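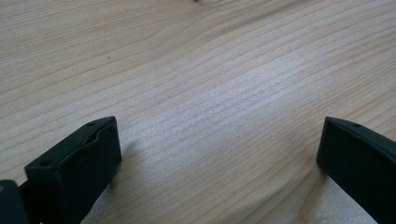
Pads peeling on hand-held gripper, replace or reglue?

Asked by Berwyn Lewis in Grippers and End Tooling

I look after a Zutetti hand-held gripper, the two-finger one with the pivoting arms. It has 618 hours on it. The rubber on the left finger is coming away at the lower corner and there's a torn bit hanging down. The right one is dusty but the corner is still square. Can I glue the corner back or do I need new pads? Also, do I have to take the fingers off the arms?

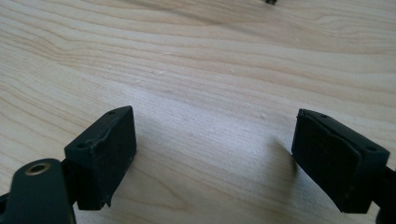 I have a spare set of pads from Vundale but no instructions came with them. Small thin parts flop to one side when I close it, if that matters.

2 answers

seltevberg_bench
Don't reglue. I tried it in June and it lifted again the same week. Do both sides, even if one looks OK, or the new pad will be thicker than the old one and you won't close on center.

Take the fingers off. Peel from the good end, scrape what's left with a plastic blade and wipe with alcohol until the rag comes away clean. Put a thin coat of contact cement on both faces, wait until it's tacky, press, then clamp for 30 minutes between flat blocks. Leave it overnight before you grip anything. While it's apart, check the bushings in the arms for play. Mine had some, and that was half my flopping problem.

ferri_user54
we just use tape on ours

Berwyn Lewis
Thanks. Ordered cement. Does it matter which way the lip on the pad goes?

seltevberg_bench
Lip over the top edge of the finger, same as the old ones.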